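Chapter 4: Why Dark Rooms Feel Small

97 shares | 45 comments

I grew up in an apartment in Skillton where every wall was cream. My mother bought the paint in bulk, and I swore that when I had my own place I'd go as dark as the store would mix it. So I did! I painted a tiny back bedroom charcoal one November, stood in the doorway with the brush still in my hand, and wondered where the other half of my room had gone.

That's what we're getting into in this chapter: how the lightness of a surface (painters call it value) changes the way we judge size and distance. Color gets all the attention in design classes, but value does most of the heavy lifting, and it's where I'd like you to start.
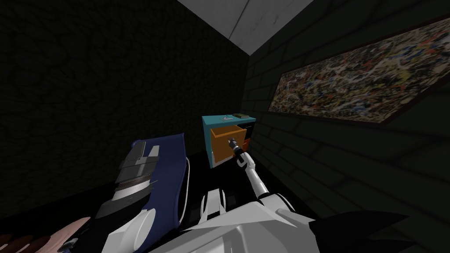 Figure 4.1. Dark walls, pale ceiling, and a teal cabinet near the corner.

Try squinting at any room you know well. The details drop out and you're left with a few big patches of light and dark. Where two patches are close in value, the edge between them goes soft, and your eye has less to measure with. Where they're far apart, the edge jumps right out at you.

We'll start with walls, move on to ceilings, and then spend a good long while on lamps. Keep your sketchbook handy (soft pencil, please), and save Exercise 4.2 for the evening, after the daylight's gone.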